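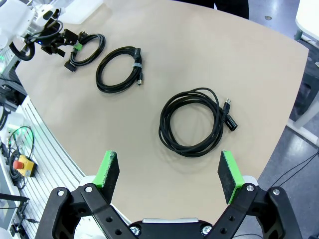
We moved on to cables on Saturday. Up to then I had mostly been teaching the arms to pick up boxes and tubs, and those stay the shape you left them. A coiled cable doesn't. Pick it up by one strand and half of it stays behind on the table.

I drive both arms by remote, one in each hand. The grippers copy whatever my fingers do, a fraction late. You get used to the delay in a day or so. What took me longer was the wrist view, where everything looks nearer than it is, and I kept closing the fingers too early.

The small coils with a band on them are fairly easy. Go in over the band, shut the fingers slowly, lift straight up. The loose ones I have to take across several strands together, and keep the plug clear so it doesn't drag. Shayne Lowther does it differently - he goes in low and scoops - and we have kept both ways in the recordings.

So far we have 1,516 good runs and another 194 I marked as bad. The bad ones are mostly dropped coils, plus a few where I caught the edge of the table. The target is 3,000, and I would like to get there before the end of July.

My wrists ache after a long stretch, so I stop every hour for tea. Next week we start on handing a coil from one arm to the other. I tried it 3 times before going home and managed it once.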